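Cold starts on the Pearce, part two

The Pearce still cranked for 7 seconds before it caught in the morning, so I went back to the fuel side. Compression was even across all four cylinders and the battery tested fine under load. That left pressure bleeding off overnight or a dirty throttle body. I put a gauge on the rail at night and read it again at 6 a.m. The needle had dropped from 60 psi to almost nothing.

A leak like that is usually the check valve in the pump or an injector that drips. I clamped the supply hose right after shutdown and repeated the test. Pressure held, which points at the pump. Trevor Rowbotham had a spare Hundis unit on his shelf and sold it to me for less than the parts counter wanted. It fits with the stock connector, but the strainer sits lower and needs a quarter turn to clear the tank baffle. 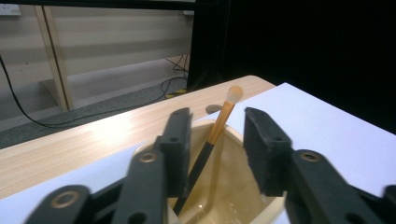 The throttle body came off while the tank was draining. There was a ring of carbon where the plate closes, and the idle air passage was half blocked. I used throttle body cleaner and a rag for the bore. A rag will not reach into the passage, and a stiff brush can mark the coating around the plate. A makeup brush with a soft, rounded tip and a long, thin handle does the job well. Wipe it often, or the carbon goes straight back in.

With the new pump in, the engine starts on the second turn. Idle hunted between 2,000 and 3,000 rpm on the first start - I had left the brake booster hose off - and settled once that was back on. Rail pressure the next morning was down by a few psi.

Amber Stockdale asked whether the same pump fits the older Induner wagon. The flange is the same but the sender is different, so you would have to swap the float arm. I have not tried it.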